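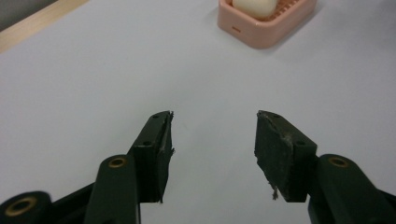
The soap station, demonstration table, December open day.

Minutes of the Open Day Review Meeting, Bellis Workshop

Chair: Myfanwy Ellis
Minutes: Berwyn Meredith
Apologies: Nistia sent theirs by email, with an attachment that would not open.

1. Minutes of the previous meeting
Accepted, once the word "triumphant" had been removed from item 4. Myfanwy asked who put it there. The minute taker offered no view.

2. The open day in general
Doors opened at 10 a.m. and the first visitors were in the demonstration room by 10:05, ahead of the people who were supposed to be demonstrating. The 600 flyers went out as agreed. The meeting discussed whether the flyers had done any good and could not tell, as the question "How did you hear about us?" was left off the visitor form for the second year running.

The talk on Dutineo, our sorting line software, overran by 28 minutes. Myfanwy accepted responsibility and pointed out that people had kept asking questions. It was observed that most of these were about parking.

3. Gripper demonstration
This was the hit of the day. Visitors could try the hand-held gripper for themselves, the task being to pick up the bar of soap from the pink dish and put it back. Several adults announced that it looked easy and then went rather quiet. Children were better at it and said so.

Points raised:

Soap was a good choice. It is cheap, everyone knows what it is, and dropping it does no harm to anything except pride. The suggestion from Stistason that we use eggs next time was noted and will stay noted.

The pads on the fingers are worn, with ragged edges and a strand hanging off one of them. Berwyn maintains they have character. Myfanwy would like them to have new rubber, or whatever the supplier is calling it this year. Replacements to be priced before the spring visit.

The queue blocked the fire door from 11:30 until lunch. Tape on the floor was proposed. It was recalled that tape on the floor was also proposed last year, and that the tape is still in the drawer.

The explanatory card used the phrase "end effector" 8 times. One visitor asked if this was a medical condition. Card to be rewritten in English.

4. Stistason arm
The arm ran its stacking routine for the morning and stopped shortly before the mayor's party came in. It was restarted after they had gone. Stistason's engineer has described this as expected behavior. The meeting asked for the minutes to show that it had not been expected by us.

5. Refreshments
There was too much coffee and no milk after 1 p.m. A complaint about the cookies was read out and found to be fair.

6. Actions
Berwyn: price new finger pads. Rewrite the card. Find the tape.
Myfanwy: write to Stistason, politely. Add the missing question to the visitor form. Cut the Dutineo talk to a length that can be survived standing up.
Both: look at whether the demonstration can run on 2 tables, with the queue along the window side.

7. Any other business
The soap dish belongs to the upstairs washroom and is wanted back.

Meeting closed at 4:40 p.m. Next meeting to be fixed once Nistia's attachment has been opened.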